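The Night Ferry to Nolport

Raelene Tapsell had wanted to see the sea since she was old enough to point at it on a map, and now she was 166 steps down a cliff path with the whole glittering thing in front of her! It was bigger than Brurkville. It was bigger than the sky over Brurkville, and it smelled of salt and diesel and fried onions, and she loved it right away.

"You're blocking the stairs," said Maxine Maihi behind her.

"I'm looking at it!"

"Look at it from the boat."

They had packed in a hurry that morning, with the kitchen radio going and Maxine calling out the ferry times from the hall. Raelene had wanted to bring everything - the good coat, the bad coat, her grandmother's tide tables from Wurnus, forty years out of date and full of pencil notes.
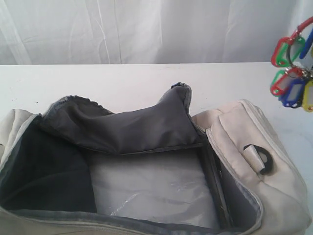 The cream bag, wide open.

"Tide tables don't go off," she had told Maxine. "The moon's the same moon."

Now the ferry was in, a fat little boat called the Mfaume with rust around her portholes and a horn that made the gulls jump. The man at the gate took their tickets and waved them up to the top deck, seats 112 and whatever was next to it. The wind up there was wonderful. It pulled Raelene's hair straight out sideways and she laughed out loud, and a small boy across the aisle laughed too, just to join in.

The lights of the harbor slid away. Maxine, who had made this crossing every September since she was a girl, unwrapped a cheese sandwich and held out half.

"Well?" she said. "Is it what you thought?"

Raelene had her grandmother's book open on her knees, holding the pages flat with both hands. Beside the evening tide, in faded pencil, someone had written: Rough past the point. Sit on the left. Worth it.

"Move over," she said. "We're on the wrong side."

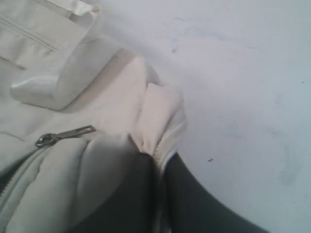

Past the Point

The first wave came over the rail on the right and soaked two empty seats, and Raelene cheered so hard she dropped her sandwich.

"Your grandmother," said Maxine, wiping spray off her glasses, "could have told me that years ago."

Then the boat tipped up, and they both grabbed the bench and whooped all the way down the other side.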